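## La panne de la pince : vos questions

**C'est quoi, cette fameuse panne ?**
En février, le bras de Dudia s'est mis à lâcher ses objets en plein transfert - 5 fois sur 98 essais simulés. Karim Nimri a d'abord accusé ma config (merci Karim !).

**Et le coupable ?**
Un seuil d'effort mal recopié, de ma main, je l'avoue. La pince s'ouvrait dès que le poignet tournait un peu vite, et tout ce qui allait du plateau vers l'assiette finissait sur le plan de travail. 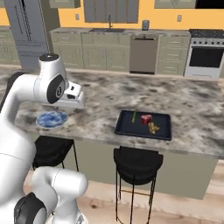 **Faut-il réinstaller la scène après le correctif ?**
Le correctif ne touche que le fichier de la pince, donc gardez votre scène et relancez simplement le simulateur.

**Et si ça recommence chez moi ?**
Envoyez-moi le journal complet, avec les deux dernières minutes avant la chute - je regarde ça avec Emrys Griffiths.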